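C-clamp

The C-clamp (or G-clamp, as most of us in Britain grew up calling it) is a hand tool for holding things still while you work on them.

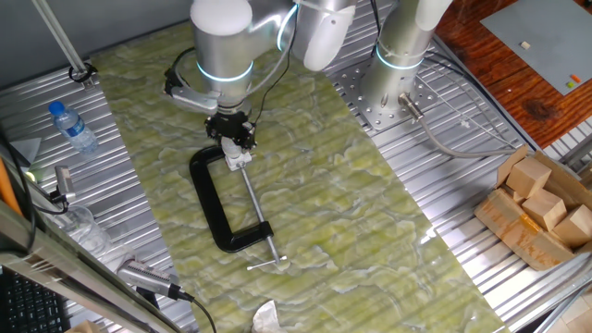
I've used them for years and still think they're a lovely bit of thinking – a curved frame, a long screw, and a small pad on the end that swivels so it doesn't chew up your work. You turn the sliding bar and the gap closes. Simple!

Names

The letter depends on who you ask. My old teacher, Vratislav Krajčí, said C for small ones and G for big ones, but I've never met anyone else who sticks to that.

Sizes

Clamps go by how wide they open. A two-inch one is fine for model making, and I keep two of those in a drawer. My biggest is an old Vollitz that opens to 172 mm, and it weighs far more than it looks (mind your toes).

Use

Put scraps of wood under both ends, or you'll get a round dent. Glued joints only want a firm squeeze, as too much pushes the glue out and leaves the joint weak. Fatima Nkosi taught me to put a bit of wax paper under the scraps so they don't stick as well.

Care

Brush the thread clean and give it a drop of oil now and then. I do mine in April, when the shed warms up.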